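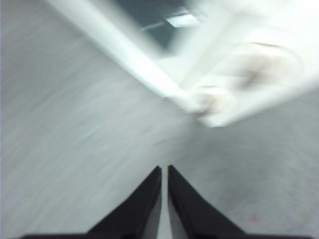 Gripper, slightly open, over a gray surface

Drurkthorpe Road Safety Group
Minutes of the meeting of 7 Oct 2022

Present: Ilari Saarela (chair), Vlasta Matoušek, Ott Luik, Ivars Ozoliņš (minutes)
Apologies: Justinas Navickas

1. Previous minutes
The minutes were accepted with one correction. In item 3 the street name must be Flolley Lane and not Flolley Road.

2. Collision at the Flolley Lane crossing
Ott Luik informed the group about the collision between a delivery van and a cyclist. The cyclist was treated in hospital and went home the next day. The police have not yet published the cause. It was agreed that the group makes no public comment until the police report is ready.
Vlasta Matoušek reminded that the street light on the north side has been out of order for eight days before the collision. She has the reference number of the complaint and will send it to the town office again.

3. Speed on the school route
The petition for a lower speed limit has now 330 signatures. The chair will hand it over at the town office in October. Ivars Ozoliņš asked if signatures from outside of Drurkthorpe are valid. This is not clear and the chair will ask.

4. Parking in front of Kaewmanee
Four complaints were received about cars standing on the sidewalk in front of the restaurant. Ott Luik has spoken with the owner, who agreed to put a notice for the guests. The matter stays open.

5. Reflective vests
The offer from Cistis was discussed. The price is acceptable but the delivery time is two months, and the group would like to have the vests earlier. Justinas Navickas is asked to find a second offer.

6. Other matters
Vlasta Matoušek cannot attend the next meeting. The date will be sent by e-mail.

Minutes written by Ivars Ozoliņš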